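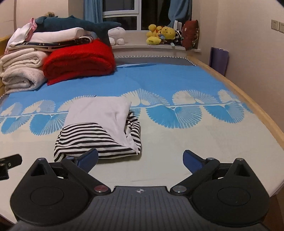

I have never once managed to put away the winter bedding in a single evening, and I don't know why I keep thinking I will. Every April it's the same. I get home from work, I have a bowl of soup, I decide the hall closet can't wait another minute, and by nine at night everything we own that's soft is out of the closet and needs a home. The bed is always where it ends up, because it's the only flat surface in the apartment big enough for folding. This year the red blanket and the cream towels went down first, over in the corner by the window, and then the sheets on top, and then the teal shark on top of those, because a plush shark doesn't fold and has to go somewhere.

I should say a word about the shark, since people who visit always do. He came from Olivares, the big secondhand place out past the bus depot, the same afternoon I went in for curtain rings and came out with no curtain rings. My daughter was with me and that was that. She named him Flaka, which she says is a perfectly good name for a shark, and he has lived on one bed or another ever since. The smaller animals tend to gather wherever he is. I've given up trying to keep them on the shelf.

Anyway, the folding. My grandmother folded everything in thirds and then in half, and she could do a double sheet by herself, standing up, with the radio on. I do it her way except for the standing up part. I lay the thing flat, smooth it with the side of my arm, and go slowly. Towels I fold so the soft rounded edge faces out, which makes the closet look far more respectable than it is. Stripes are the hardest – you can see every place you've gone crooked, and I always go crooked. I've decided a striped thing that is more or less a rectangle counts as folded.

The blue feather sheet stays on the bed all year, by the way. I bought it from Masska when we moved in and I'd happily buy three more if they still carried it. It has been through the wash more times than I'd care to guess and the blue still looks like blue. I like it with the curtains, too, though I can't claim I planned that!

For storage I use those zippered bags from Dillovska, the flat ones that slide under the bed. I have 13 of them now, which sounds like a lot until you start putting comforters in. A cedar block goes in each, and a scrap of paper with what's inside, written big enough that I can read it in October without my glasses. Last year I skipped the paper and had to unzip every single bag to find the flannel pillowcases – more fool me.

I did think I'd finish before bed. Then I found a box of baby clothes behind the towels, and I sat down on the floor to look through it for just a minute, and you can guess how that went. So we moved the pile to the armchair, shark and all, and I'll do the rest tomorrow after supper.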